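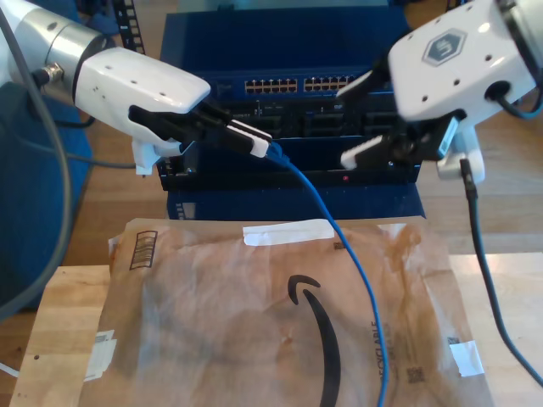

Puvum: Tides of Ostdale – your questions answered

What's in the new expansion?
Lots! You get 46 new cards, a double-sided harbour board and two new factions, the Pidham Rowers and the Maeng Lamplighters. We've been playing the Lamplighters for months and still can't leave them alone.

Do I need the base game?
Yes. The expansion uses the Puvum core board, dice and market tokens. Any printing will do, even the old one with the green box.

Does it change how many can play?
It's still two to four. A full game takes around 200 minutes with four players, so put the kettle on first – or try the new short game, which ends after the second storm.

Can I mix the new cards into my old deck?
Please do! Take out the 24 starter cards marked with a shell, then shuffle everything else together.

Can the Rowers move through a blocked harbour?
They can, but they must drop one cargo to do it. The card wording is a bit tight on this, sorry.

How many copies are you printing?
The first run is 2000. Shops should have it in February.

Will there be a solo mode?
We're testing one now and it's great fun. The rules will be a free download.

Updated 6 January 2021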